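Start | Politik | Wirtschaft | Meinung | Kultur

Magazin > Meinung > Welthandel

Neulich stand ich wieder vor dem Kühlregal und dachte: Zollpolitik ist eigentlich Küchenpolitik. Klingt übertrieben, ich weiß. Aber wenn zwei Regierungen sich beharken, merke ich das zuerst beim Knoblauch, beim Sesamöl, bei den Schnittblumen fürs Wochenende (ja, auch die!).

Mein Nachbar Mwangi Muli importiert Tee, kleine Mengen, viel Liebe. Im August kam ein Brief vom Zoll, 115 Euro Nachforderung wegen einer falschen Warennummer. Für einen Konzern ist das Kaffeekasse. Für Mwangi war es der Gewinn aus einer ganzen Kiste, und geärgert hat er sich wochenlang!

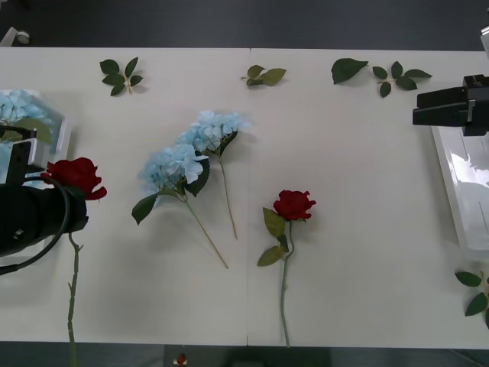

Wer zahlt denn nun?

Wir natürlich. Ein Strafzoll wird im Fernsehen immer so verkauft, als müsste das andere Land ihn überweisen. Überweisen muss ihn der Importeur hier, und der holt sich das Geld an der Kasse zurück – bei dir und mir. Mich wundert, wie selten ein Minister das laut sagt.

Kerubo Masanja hat mir neulich widersprochen: Ohne Zölle gingen eben Betriebe kaputt. Da ist was dran, und einfach wegwischen will ich das nicht. Nur sollte man dann bitte auch den Preis danebenschreiben, gern groß und gut lesbar.

Abgelegt unter: Handel & Zölle, Kolumne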